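From the Bendlow Repair Evening

The October session in the Leone Street hall drew our best crowd yet, and our best crop of toasters. One of them had been in the same family for 19 years and appeared to contain most of the bread. It went home working, minus a sandwich bag of crumbs that its owner declined to keep.
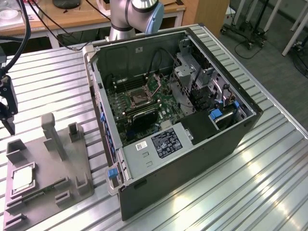 Parts are our sore point this month. We spent three weeks waiting for a lamp switch from Zoteo, which arrived in a box big enough for the lamp, and turned out to be a doorbell. Old computers are kinder to us. With the side panel off and the tower laid flat, you can get at the memory slots and the power supply without swearing, which is more than can be said for any coffee maker sold in Vitevthorpe. If you have a dead one in the attic, bring it along and we'll strip it for spares.

Doors open at 4 next time. Please empty your vacuum cleaner before you come. We asked last month as well, and the hall carpet remembers how that went.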